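About Cergate

Hi, I'm Silvia Holub, and I run Cergate with Vsevolod Marchuk. We take in the old phones people keep in kitchen drawers, clear them, clean them up and get them back into somebody's pocket. If a phone is past saving we strip it for parts, and the parts go into other phones. It's a small business and we like it small (well, most days).

We started in Vsevolod's hallway in Rullanmont. He had been fixing phones for years for anybody who asked, and I had a job in an office where a whole cabinet of retired handsets was about to be thrown out. I asked if I could have them. My boss said sure, if they were gone by Friday, and I took 26 phones home on the bus in two tote bags! We got most of them working again over one very long February, sold them to students, and then a dentist's office called and asked if we did pickups. We said yes before we owned anything to pick up with.

Later we moved to Stustska, to a room with white brick walls and plenty of wood. I fell for the brick right away. Vsevolod wanted to know where the outlets were. 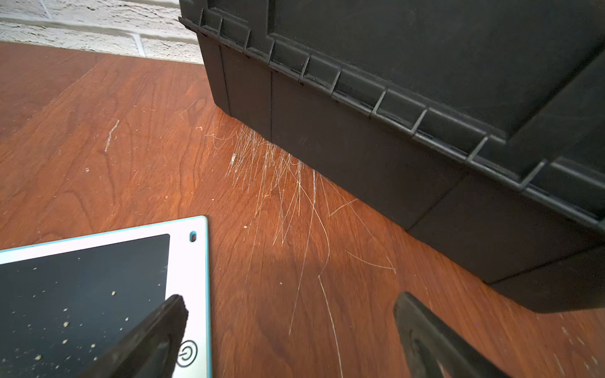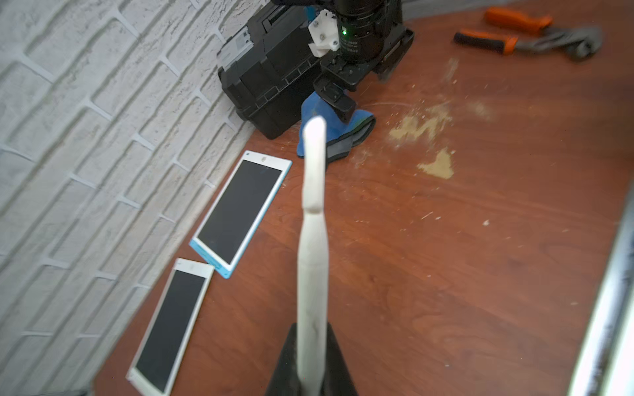 The Workroom

If you come by, you'll notice we are black plastic people. We tried cardboard boxes first and the bottoms gave out. Then we tried fabric bins, which looked great for a week and then sagged like old socks. Hard black plastic gets scuffed and dusty and keeps right on going, so we stopped shopping for something prettier. Phones travel in it, chargers live in it, and I have eaten lunch sitting on it.

The reddish-brown wood has its fans too. People always ask about the grain, and it really is lovely when the afternoon sun comes in. It also shows every white speck that lands on it — I sweep in the morning, and by the time I've put the broom away there's a fresh sprinkle of something. I've made my peace with that.

Phones get laid flat with the screen up, a little way apart. That's Vsevolod's rule, and he's strict about it. He wants to see the glass before he touches anything else. A stack of phones scratches itself, and he can spot a hairline from across the room. I'm the one who does the talking and the labels: model, condition, date in, and whether the owner wants the case back. You'd be surprised how often they do. One woman let us have the phone for parts and drove back across town for the case.

How It Works

Call us or drop in. Sign out of your accounts before you hand the phone over if you can, and if you can't, we'll sit down with you and do it together. It usually takes less than 20 minutes, and there's tea. We erase every phone before it goes on the repair pile, and you get a slip with our name on it saying so.

Offices, schools and clinics can book a pickup. We bring the crates, you fill them, we haul them off. Please don't tape phones together! The tape takes longer to clean off than anything else we do.

We sell what we fix under our own little label, Yin, which was Vsevolod's idea and which I argued against for months. I was wrong, people remember it. Every Yin phone comes with a charging cable that we've tested and a note listing what was replaced.

Who We Are

There are 4 of us now, counting the two part-timers who handle the front desk and deliveries. Last time I went through the log we'd passed on 3828 phones, and I read the number out loud to an empty office and then called my mother.

We're open weekdays and the first Saturday of the month. Ring the lower bell, the upper one belongs to the neighbors.

Silvia
Page updated Wed 6 November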